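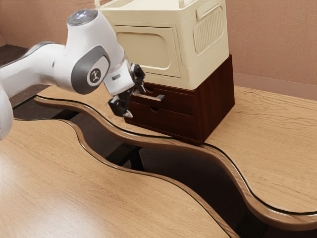 Tetteh Community Kitchen to Open Its Doors This October with a Saturday Supper

After a long summer of painting, plumbing and more cups of tea than anyone cared to tally, Tetteh Community Kitchen is delighted to announce that it will open this October on the ground floor of the old Poma bakery, and the whole neighborhood is invited to come and eat!

The opening supper starts at 5 p.m. on Saturday, with 100 free places at the tables (first come, first served) and groundnut stew, rice and plenty of cornbread to go around. Children are very welcome, and so are grandparents.

"My mother fed half our street out of one small pot, and I have wanted a kitchen like this ever since," said Augustina Kyei, founder of Tetteh. "Please come hungry, and bring the neighbor you keep meaning to talk to."

From the following week, the kitchen will run 12 cooking classes a month, led by head cook Wumpini Ansah. Each costs $40, with ingredients included, and a limited number of free spots are held for local families.

To save a class place or ask about renting the kitchen, please speak to Bernadette Pruitt at the front desk.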